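Rorkden Opens Orders for the Rivik Two-Finger Gripper Kit

ATDALE, 16 June 2021 — Rorkden today opened orders for Rivik, a gripper kit for small robot arms used in schools, repair shops and small laboratories. The kit is sold from the company's workshop in Atdale, and the first 1,000 sets will be sent before the end of October.

Rivik comes with two fingers, one drive unit, a cable set and a printed guide of assembly. The price is $680 for one set. Buyers who already have a drive unit from Rorkden can order the fingers only. In the company's own testing, one pair of fingers completed 3,000 closing cycles with test blocks before it was replaced.
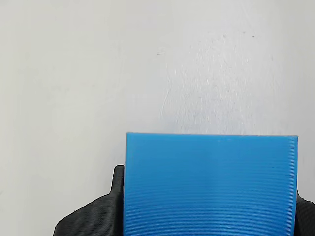

Syahrul Tambunan said that the fingers were the part which took the longest time, and that customers of the earlier kit had asked many times for a better hold on parts with straight sides. He added that a softer finger for round parts is in preparation — but he did not want to promise a date for it.

Service and spare parts will be handled by Sundaram, which keeps stock for all Rorkden kits. The warranty is one year and covers the drive unit and the cables. Fingers are considered as wearing parts and are not included.

Orders and questions can be sent to the Rorkden sales desk in Atdale on working days.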